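The Turtle With a Soccer Ball on Its Back

I met Hiu-tung Yip on a Thursday at the Prormont toy swap, where she was guarding a plastic tub of turtles from a very determined toddler. She makes them from leftover giveaway balls, the silvery kind you get handed at a fun day and never kick again. I had to ask where that came from!

"My son had one rolling around under the bed," she told me. "It was too small for a real game and too shiny to throw out. I kept looking at it and thinking, that's a shell."

So she drew a body, found something pink, and that was turtle number one. She has made 12 since then (she keeps a notebook, I saw it) and they all live on a shelf by the washing machine until they find a home.

I wanted to know why pink. I'd have gone green without thinking.

"Green is what everybody expects," she said, laughing. "And next to silver, green looks a bit tired. Bright pink looks awake. Kids grab the pink ones first, every time."

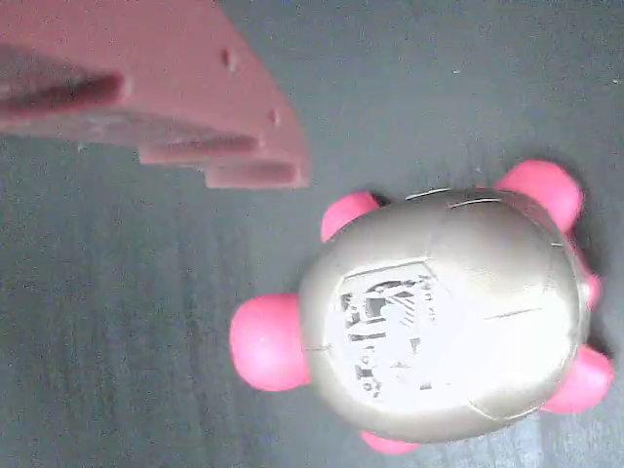
Wing-yan Chiang leaned across from the next table at this point to say that her two would only play with theirs in the bath, and did the printing hold up to soap? Hiu-tung said so far, yes, but keep it away from the scrubby side of the sponge.

Which brought us to the printing. A lot of makers would rub the logo off or turn it to the bottom. She leaves it alone, lettering and all.

"It tells you the ball was something before," she said. "People turn them around trying to read it. I like that. And anyway I tried nail polish remover once and took the shine right off, so I'm not doing that again."

She's fussy about the seams, too. She likes a full panel facing up so the lines spread out evenly over the back, the way a real shell does (sort of). If a ball is a little soft she puts air in it first, waits overnight and checks it again in the morning. One turtle takes her 15 minutes on a good evening, plus the waiting, plus however long it takes to find the scissors.

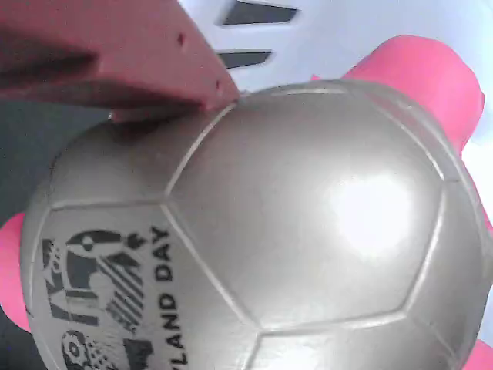
Getting one of your own

Hiu-tung doesn't have a shop and doesn't want one. "I'd have to answer emails," she said. She'll be back at the swap in October with whatever is on the shelf, and she's happy to trade for old balls, as long as they still hold air. I went home with one for my niece. It's still on my desk.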